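**Trinent – point bacs et petites pièces**
Mardi, 14 h, salle du fond

Présents : Yuk-lan Mak, Saeed Tabrizi, Andor Halász, Farzad Heydari (compte rendu)
Excusé : Arash Tabrizi

**1. Compte rendu de mai**

Adopté. A. Halász fait remarquer que deux actions sur trois y figuraient déjà la fois d'avant, dans les mêmes termes.

**2. Proposition Hosum**

Hosum propose 100 bacs supplémentaires, livrables en 30 jours. S. Tabrizi y est favorable. Y. Mak demande à quoi ils serviraient et n'obtient pas de réponse chiffrée. L'argument du « confort de rangement » ne convainc pas la moitié de la table. La remise annoncée ne vaut que pour la commande complète, ce qui n'arrange rien.

**3. Rayonnages et poste de tri**

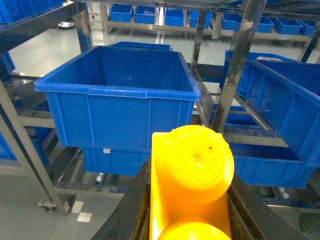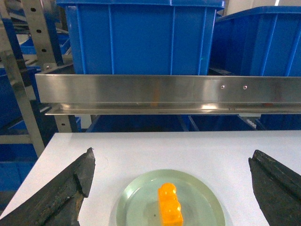 Y. Mak ne voit pas comment on peut commander sans avoir décidé ce qu'on met dans quoi. Le fichier Avovero donne plus de 100 références de petites pièces, dont une bonne part sans emplacement attribué. S. Tabrizi répond que le classement suivra. C'est ce qui avait été dit pour les étiquettes. A. Halász relève que le grand bac bleu au premier plan est vide, posé sur un autre, et qu'on ferait bien de remplir ceux-là d'abord. Il doute aussi qu'un bac de ce volume convienne à une brique orange à trois plots, qui tient à l'aise sur une assiette. Essai retenu, sans enthousiasme : garder les assiettes vert pâle pour le tri sur table et prévoir des casiers plus petits pour le stockage.

**4. Casiers Mirzaei**

Devis reçu pour 15 casiers. Les dimensions intérieures manquent et le délai est « à confirmer ». F. Heydari relance. Pas de commande avant d'avoir les cotes par écrit.

**5. Décisions**

- Commande Hosum : reportée. S. Tabrizi demande que son désaccord soit noté.
- Liste des références sans emplacement : Y. Mak, à partir du fichier Avovero.
- Relevé des bacs disponibles : A. Halász et Arash Tabrizi, sous réserve que ce dernier soit d'accord.

**6. Divers**

Le marqueur des étiquettes s'efface. Question déjà posée, toujours sans suite.

Fin à 15 h 10. Prochain point fixé quand le devis sera complet.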